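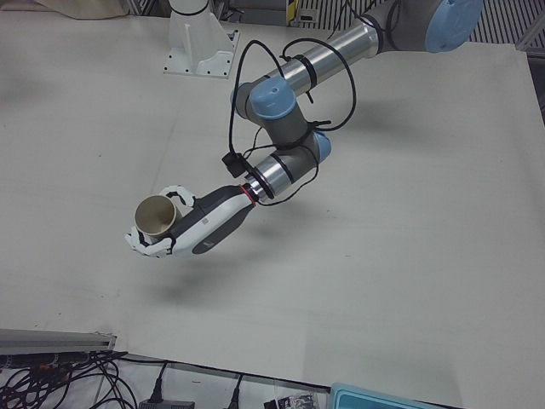 Studano Help Desk
Ticket 252
Subject: Beige paper cups softening at the base, rings on the white table
Opened by: Ye-rin Kong
Assigned to: Wendell Pruitt
Priority: Normal
Status: Closed

Ye-rin Kong, 8:40 a.m.
Hi Wendell! First off, everyone up here loves the new beige paper cups. They feel lovely in the hand, they don't squeak like the old foam ones, and the colour is so much nicer than the white with the swirl. I want to keep them! But we have a problem. If you leave a coffee sitting in one, the bottom goes soft and you get a pale brown ring on the big off-white table. The table wipes clean if you catch it right away. If you don't, it takes real scrubbing.

It isn't every cup. I had tea in one all Friday morning with no trouble at all, then my second one of the day let go while I was on the phone. Same shelf, same kettle.

Wendell Pruitt, 9:15 a.m.
Morning, Ye-rin, and thanks for writing it up so clearly. Ooh, I like this one. A few things to check before I bother the supplier:

Which carton are you pulling from? There should be a lot sticker on the short side.
Is it leaking through the side seam, or around the bottom where the disc is crimped in?
Are people stacking full cups, or carrying them two at a time by the rim?
Does it happen with cold water?

Ye-rin Kong, 9:50 a.m.
Carton is from Dranska, lot sticker ends in K. There's a second carton behind it, also Dranska, but the sticker ends in M and it hasn't been opened. Bottom crimp, definitely. The side seam looks great on every one I've pulled apart (I've pulled apart more than I should admit to). No stacking of full cups that I've seen. Haven't tried cold water, will do it now.

Ye-rin Kong, 11:05 a.m.
Cold water test! I filled a row of K cups, set each one on a square of paper towel, and left them. All dry underneath when I came back. Then I did the same with water straight off the boil and got damp squares under a few of them inside 20 minutes. The others held. So it's heat, or heat plus something.

Wendell Pruitt, 11:30 a.m.
Beautiful test, I'd have done exactly that. Could you open the M carton and repeat with the boiling water? Please use the same kettle and the same table so we're only changing the cups. And have a look at the inside of an unused one from each carton under the window. The lining should have a bit of a sheen to it right down into the corner. If it goes dull near the bottom, that's a clue.

Ye-rin Kong, 1:20 p.m.
M cups: every paper towel square bone dry, even after I forgot about them and went for lunch. They got stone cold and still nothing.

On the linings, you called it. Both cartons have a nice tan interior with a slight shine, but in some of the K cups the shine stops short of the base and you can see a flat band just above the crimp. I couldn't find a single M cup with the band.

Wendell Pruitt, 1:45 p.m.
Fantastic, that's as good as an answer. I'm going to write to Dranska this afternoon with your notes. In the meantime:

Move the K carton to the bottom shelf and mark it COLD ONLY.
Use M for anything hot.
Keep a cloth at the kettle end of the table.

For the rings already there, skip the green scouring pad. It'll take the finish off long before it takes the stain off. Bicarb mixed to a paste with a little water, leave it while you do something else, then a soft damp cloth.

Ye-rin Kong, 3:10 p.m.
The bicarb is MAGIC. Two of the three rings are gone completely and the last one is so faint I had to crouch to find it. The carton is moved and marked. I also put a sign on the shelf, and I drew a small sad cup on it.

Wendell Pruitt, next day, 10:00 a.m.
Dranska came back to me already. They asked for a sleeve of the K cups to look at, so could you put one full sleeve (100 cups, unopened) in the internal mail to me? Please pack it upright in a box with something stiff on top. Paper cups travel badly when they're squeezed from the side, and I don't want dented rims muddying things.

Ye-rin Kong, 10:25 a.m.
On its way, upright, in the box the printer toner came in. Quick side question while I have you: is it bad for the cups to be squeezed a bit in normal use? People here do grip them quite hard, and the mouth goes oval.

Wendell Pruitt, 10:50 a.m.
A squeeze in the middle is fine for a drink or two. The rolled rim is what keeps the mouth round, so if that creases I'd swap the cup, and definitely don't try to press a lid onto it. Hold it just under the rim if it's full and you're walking.

Wendell Pruitt, Monday, 2:00 p.m.
Dranska agrees the lining runs short on part of that lot and they're sending a replacement carton at no charge. We can keep the K cups for cold drinks. Thambiah will bring the new carton up with the regular paper delivery. When it lands, please run your boiling water test on a handful before you put them out.

Ye-rin Kong, Thursday, 9:30 a.m.
New carton is here, sticker ends in P. Tested from the top, middle and bottom of the box. Dry, dry, dry! Shine goes all the way down. They're on the shelf now and I'm drinking out of one as I type. Thank you so much, this was fun.

Wendell Pruitt, 9:40 a.m.
It really was! Copying your test into the stockroom notes under Cups, hot. Closing 252. If a P cup lets go, reply here and the ticket will reopen.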